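4.2 Where trays are kept and what they are used for

Of all the objects in the inventory, trays were the hardest to place in a single group. The recording sheet had a column for tableware and a column for kitchen equipment, and trays were entered in both by different members of the same household. In the Lunton interviews one woman listed her tray with the plates and her husband listed it with the bread board and the colander. We kept both entries and marked them as one object. The full inventory runs to 1580 objects from 12 households, and the problem came up in half of the homes.

The first use given was nearly always carrying. People spoke of taking tea to a guest, a meal to someone ill in bed, or glasses out to the garden. When we asked when this had last happened, the answers were vaguer. Several people had to think back to the previous summer, and one couple in Trultia could not agree on whether the tray had been used at all since they moved. Everyday carrying was mostly done by hand, in two trips, or with a plate used as a tray.

What trays did in practice was stay in one place. They held post, keys, medicine, fruit, sewing or the remote control. On kitchen worktops they stood under oil bottles and caught the drips. On tables they marked out an area that belonged to one person or one activity, and other people in the house seemed to know this without being told. A teenager in Jallis described the tray at her grandmother's end of the table as 'her bit', and said that she would move the newspaper but would not move the tray. Salcedo (this volume) found something close to this with sewing boxes, which could be opened by anyone but were put back only by their owners.

Pattern mattered more than we had expected. Plain trays were described by size or by where they were kept - 'the big one', 'the one behind the bin' - while printed ones were described by what was on them. Floral designs were named most often, sometimes with lettering among the flowers. A printed tray with pink and magenta blossoms and green leaves on white, set on a wooden table, is shown in Figure 1. Owners of such trays could usually say how they had come by them, and the story was more often of a gift than of a purchase. They were also more likely to leave them out where visitors would see them. 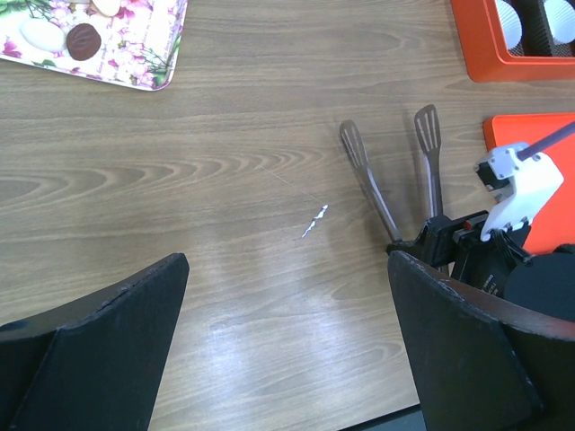 Gifts brought their own difficulty. A tray that had been given by a relative could not easily be thrown away, even when the print had faded or the household had three others. Four people told us that they kept a tray they disliked. Two of these trays were brought out only when the giver visited, and one had been put to use under plant pots, which its owner described as a fair compromise. The fourth was on top of a wardrobe and had to be fetched down with a chair for the interview.

Storage was the other matter that people raised without being asked. Trays do not stack with plates and are too wide for most drawers. In the older houses in Chow they stood on edge in the gap beside the cooker, along with baking sheets and chopping boards. In the newer flats there was often no such gap, and trays went on top of the refrigerator or stayed on the table. We think that some of the fixed uses described above began in this way: the tray was left out because there was nowhere to put it, and things were then put down on it. We cannot show this from the inventory alone. The interviews give some support, in that people in the flats were less able to say when a tray had taken up its present place.

The surface underneath also had a part in this. Households with bare wooden tables talked about rings, scratches and heat marks, and treated the tray as protection. Those with a cloth or a wipe-clean cover hardly mentioned marks. Two households had stopped using a cloth after the children left home and had started using a tray at about the same point in their lives, though neither had connected the one change with the other until we went through the sheets together.

4.3 Changes between the first and second visits

Second visits were made after six months, the first of them in February. We used the same sheets and asked people to walk through the rooms in the same order. Most large objects had not moved. Small objects had moved a good deal, and the contents of trays had changed almost completely, but the trays themselves were usually where we had left them.

There were exceptions. One household in Lunton had decorated, and everything from the dining table was in a box on the landing. In Jallis a tray had been lent to a neighbour for a christening and had not come back. Its owner had replaced it with the lid of a biscuit tin, which now held the same pens, the same reading glasses and the same pack of cards. We entered the lid under its own number and added a note to the record for the tray.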